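Stelten pauses bag-handling work after gripper fault at Tisham site

Jul 13, 2025

Stelten has stopped all automated bag handling at its Tisham returns site after one of its robot arms failed to let go of a carrier bag and pulled a shelf unit out of position. Nobody was hurt. The arm was shut down by a member of staff using the emergency stop.

The site sorts household goods sent back by customers in shopping bags and boxes. Two arms, both running Plutard control software, pick the bags up by the handle or the rim and move them to a sorting table. The fault affected one of them. The second was switched off the same afternoon as a precaution and has not been restarted.

Our engineers have gone through the log for the arm in question. It shows that the gripper was told to open and reported that it had done so. It was in fact still closed on the strap of the bag. The arm then began its return move with the bag attached, and the force limit which should have halted it did not trip for 46 seconds.

We have found two separate causes. The first is a worn position sensor in the gripper, which gave an "open" reading too early. The second is a setting. The force limit had been raised in November so that the arm could lift heavier bags, and it was never put back. The change was made by Stelten and was not written up as it should have been. Plutard was not told of it.

Before the fault the arm had completed 3,262 picks since its last service. The sensor is now known to drift well before that point, and we have found earlier readings in the log, starting at pick 2,154, that should have raised a warning. They did not, as no warning had been set up for that reading.

Glossy bags with soft handles are the hardest items the arms deal with. Shiny surfaces confuse the depth reading, straps fold over on themselves, and cables inside can catch on the fingers. All test picks on such bags are now being done at reduced speed, inside a closed guard, with a person at the stop button.

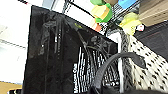

Daniyal Gondal said the shutdown was the right call but had come late, and that staff had been mentioning bags sticking to the gripper for weeks. He wanted those reports to go straight to the engineers in future, and said he would not be happy to see the arms back on until that had been agreed in writing.

Stelten accepts this. Sticking bags will now be logged as faults, and three in one shift will stop the arm until it has been checked.

The sensors on both arms are being replaced, and the force limit has been returned to its original value and locked. Bellis will carry out an independent check before either arm goes back into use. No restart date has been set. Returns are being sorted by hand in the meantime, and customers may wait roughly 2 days longer for a refund.

Contact for press: Vojtěch Čierny, Stelten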